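Lotine publishes its first plain-English report on whether machines can do the chores yet

Friday, April 17, 2026

For immediate release

Lotine, the small research firm behind the Ruten household handling project, has today put out its first public report on a question that almost everyone who works with robots gets asked at family gatherings: can they do the housework yet? The short answer is "some of it, on a good day, with the right sort of table". The longer answer runs to 60 pages, and we have done our best to write all of them in the kind of English you would use to a neighbour over the fence.

The report, called Not Quite Tidy, draws on 450 hours of people doing ordinary jobs with hand-held grippers. Clearing a table, putting toys back in a box, straightening a shelf of stock, moving cups from one end of a worktop to the other. These are jobs that most of us do while thinking about something else entirely, and we have come to feel a good deal of respect for them over the course of the work. A person lifting a mug knows before they touch it roughly what it will weigh and where the handle ought to be, and will quite happily shift their grip halfway through if they turn out to be wrong. Getting a machine to do the same has kept a great many clever people busy for a very long time, and it will keep them busy for a while longer.

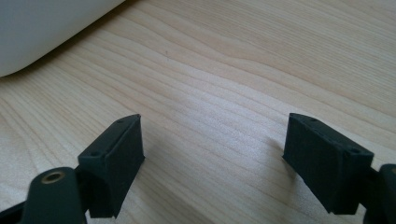
A wiped table, for instance, sounds like the easiest chore in the house, and in some ways it is. The surface is flat, it stays where it is, and it doesn't mind being done twice. Yet the report gives a whole chapter to tables. Daylight coming in from one side can bleach out part of the top so that a crumb or a smear vanishes from a machine's view, and a shadow can look very much like a spill. Wood grain is a nuisance of its own, as a dark line in the timber and a thin streak of gravy have more in common than you might suppose. People sort these things out with a fingertip. Our software, Satti, does better at it than it did last September, and we are pleased with that, but it still stops to ponder over marks that any eight-year-old would tell you are part of the table.

The chapter that follows is on the shop floor, and here the news is brighter. Boxes, tins and cartons of a known size, set on shelves of a known height, are well within reach of today's machines, provided that somebody has set the shelves up with a bit of care and customers haven't put things back in the wrong place. (Customers do, of course, put things back in the wrong place. We do it ourselves.) Facing up a row of square packets was among the most reliable jobs we looked at. Bags of salad, loose onions and anything on a hanger were among the least, and the report says so without any sugar on it.

Then there are soft things, which take up the longest chapter of all and which, we freely admit, are the ones we enjoy most.
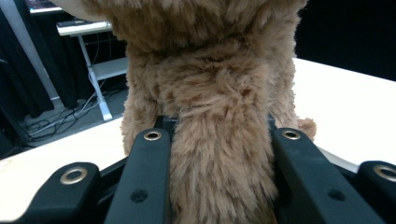 Soft goods are hard for machines because they have no fixed shape to aim for. A tin looks like a tin from nearly every side, but a jumper, a cushion or a bath towel is a different object each time it is dropped, and it changes again the moment it is picked up. Toys with long fur are a fine test of this. Close the fingers on a thick, dangling limb and the shaggy hair spreads around them, so that it becomes difficult to say where the toy stops and the fluff begins; meanwhile the rest of the body bulges out wherever it has room to go, and may well cover up the very part a machine would need to see next. A parent gathering up the playroom gets round all this by simply grabbing and carrying on, and a good part of our work is an effort to give Satti some of that same easy confidence without having it hang on so tightly that seams begin to suffer.

The report sorts every chore it covers into one of three groups, which we have called "ready", "nearly" and "not yet". We argued over the names for far longer than we should have. "Ready" means that we would let a machine do the job in our own kitchens while we sat in the next room. "Nearly" means we would want to be standing beside it. "Not yet" covers folding fitted sheets, pairing socks, anything involving a full saucepan, and quite a few other tasks that readers will be sorry to see there. We were sorry too, especially about the socks.

The work was carried out with our partners at Clustia, who design fittings for shops and storerooms and who have been generous both with their shelving and with their patience. Clustia's part of the report looks at the matter from the other end, and asks what small changes to a room might make life easier for a machine without making it worse for the people who use it. Deeper lips on trays, plainer worktops and baskets with open fronts all get a mention. Several of these, we suspect, would be welcome in homes that have no plans for a robot whatever.

Not Quite Tidy comes in 2 editions, a full one with all the tables and working notes, and a shorter one for readers who would just like to know about the hoovering. Both are free to read and may be copied for use in schools, libraries and workplaces. Printed copies can be had on request for as long as they last.

A second report, covering laundry and the putting away of shopping, is planned for September. Readers who would like to suggest a chore for it are warmly invited to write to us, and we would be particularly glad to hear from anyone who runs a small shop, a nursery or a busy household and has strong views on which job ought to be handed over first.

About Lotine

Lotine studies how everyday objects are picked up, moved and put down, and shares what it learns through the Ruten project. Satti is the handling software developed within Ruten.

Press enquiries, review copies and requests for interviews should be sent to the Lotine press desk.

Ends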